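4. Garment Handling in Furnished Rooms

4.1 Task and setting

Laundry remains one of the least automated parts of housework. Washing and drying have been done by machine for decades, while sorting, hanging and folding are still done almost entirely by hand. We chose hanging as the second task in the Nilline study for two reasons. It ends in a state that is easy to judge, with the garment either on the bar or not, and it requires two arms to work on the same soft object for most of its length.

All trials were run in an ordinary furnished room. We did not clear the room before testing, and the furniture was left where it stood. Earlier work on the Gredon benchmark used a bare table and a single plain cloth of known size, and success rates reported under those conditions have not carried over well to homes. Our clothes differ in size, weight, stretch and print. They include T-shirts and denim shorts, and they are presented to the arms without being smoothed first.

Each trial is divided into four stages: pick up the garment, find an opening, insert the hanger, and place the hanger on the bar. A trial is scored as complete only if all four stages are finished without human help. Partial results are kept and reported by stage, as described in Section 4.2. Figure 3 shows a white garment held between the two grippers, with the clothes rack behind.
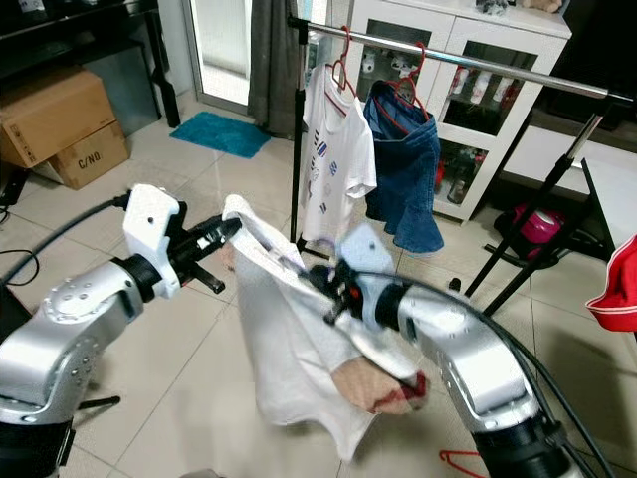

Figure 3. Two-arm handling of a white garment. A T-shirt and a pair of denim shorts hang from the rack on red hangers.

4.2 Results by stage

We collected nearly 3,000 trials, of which 2,216 met the criteria for scoring. The remainder were set aside because of a lost camera signal, an operator stop or an incomplete log. Of the scored trials, 777 were complete. The gap between this figure and the much higher rates reported for folding a flat towel is, in our view, a fair measure of how far the technology is from regular household use.

Failures were not spread evenly. Picking up a garment was rarely a problem, even when the cloth was bunched or lay on top of other clothing. Finding an opening was much harder. Light cloth tends to fall closed when lifted, and the neckline of a shirt can be hidden inside a fold that neither arm is holding. In many trials the system took hold of a hem or a sleeve and continued as if it had found the collar. The Daneshvar planner, which we used without changes, has no means of going back a stage once a grasp has been accepted.

Insertion was the slowest stage. The hanger has to be held firmly enough that it does not turn in the grip, but the arm must also give way slightly when the plastic catches on a seam. In the configuration shown in Figure 4, both grippers hold the hanger, one at the end and one just below the hook, and a red garment is draped over its upper portion.

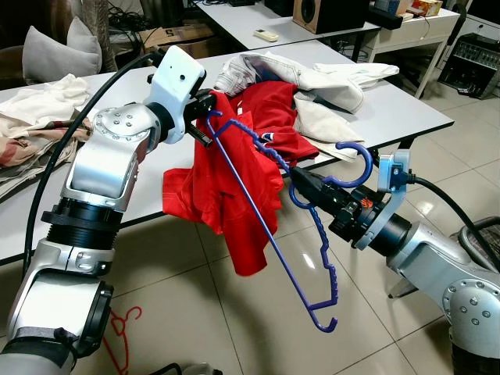 Figure 4. A purple hanger held by both arms, with a red garment over it.

Holding the hanger at two points keeps it steady, but it leaves no gripper free to move the cloth. The Relton controller deals with this by releasing one side, taking hold of the fabric and then returning to the hanger. Every such exchange adds time and another chance to drop something. A person doing the same job will often pin the cloth with a thumb while guiding the hanger with the remaining fingers, and a parallel gripper offers nothing comparable.

Placement on the bar depended mostly on what was already there. With an empty bar the hook needed only a rough approach. When other clothes were hanging close by, the arm could push them along the bar or catch the hook on a neighboring sleeve. We did not treat contact with other garments as a failure unless one of them fell.

These results apply to one room and one pair of arms. They do not support the claim that a machine can take over this chore today — a household would still need a person nearby for most loads. They do suggest that effort should go first toward finding openings in loose cloth, where the largest share of trials was lost.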